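Devum results, 20th January

The Ekier group has finished the first simulated runs of Devum, its method for training a two-arm policy on randomized copies of one room. Training used 2,000 rendered episodes, with 200 held back for testing. The test object is a flat black bar on a dark table – a poor case for depth estimates.

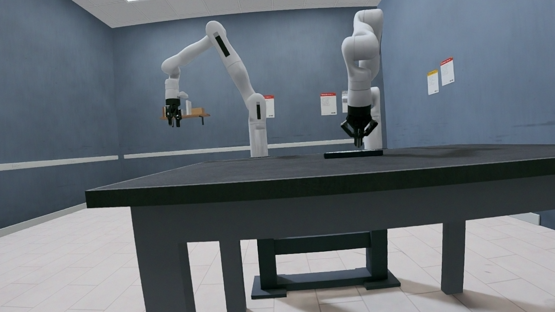
Macario Quezada writes that held-out episodes from the same renderer say little about transfer, and asks for a test with changed friction values.

Those runs are set for October. The current policy fails mostly at the final approach, where small height errors matter. Adding 600 episodes with shifted table heights is the next step.

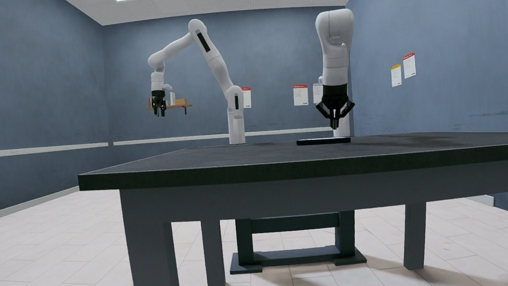
Wall color and lighting will stay fixed in that set, so any change in the failure rate can be tied to height alone.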